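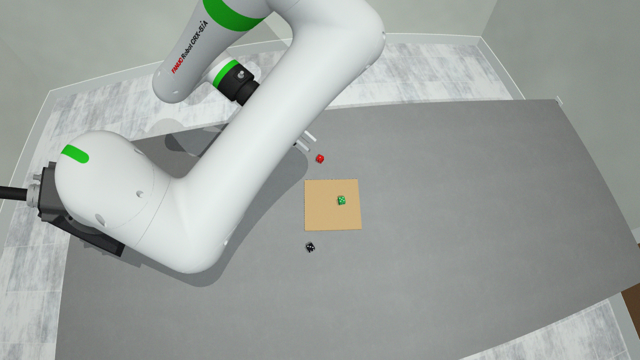 Packing staff at Huseck, the board game parts supplier, will hand the fiddliest job on the floor to a robot arm in July, and the arm has been practising longer than most of them were trained. It does so in simulation, where a white FANUC arm with green trim leans over a grey table holding a red die, a green die and a black die. Only the green one is sitting on the tan pad. On the real line, a square like that is where dice will wait to be bagged.

The job in question is picking dice for replacement sets, now done by 6 people on rotating shifts, with tweezers for anyone whose fingers have given up. Under the plan, announced on Fri 8 February, 2 of them will move to minding the arm and the rest will go to returns, where customers post back boxes they insist were missing a pawn.

"I've picked dice for 20 years and I can't say I'll weep," said Urszula Kozłowski, who will be one of the minders. "My wrists have sent the robot a card."

She is less taken with the new job title, which is "cell attendant." Her colleagues have begun asking what she's in for.

Harish Kandasamy, who runs the project for the integrator Bralero, said the packers had been brought in to watch the simulation and had found fault with it almost at once. Their main complaint was that the dice were too well behaved. Real ones arrive in a bin, stuck together in the corners and mixed with whatever else fell off the bench.

"They asked where the fluff was," he said. "We're adding fluff."

Huseck says no one will lose hours and the tweezers will stay in the drawer. Attendants will get 20 hours of paid training, part of it on how to stop the arm and part on the forms to fill out after stopping it. The union has asked for a clearer answer on who gets the blame when a customer opens a set and finds two greens. For now, the company's draft procedure says "the cell," and Kozłowski would like it noted that she only attends it.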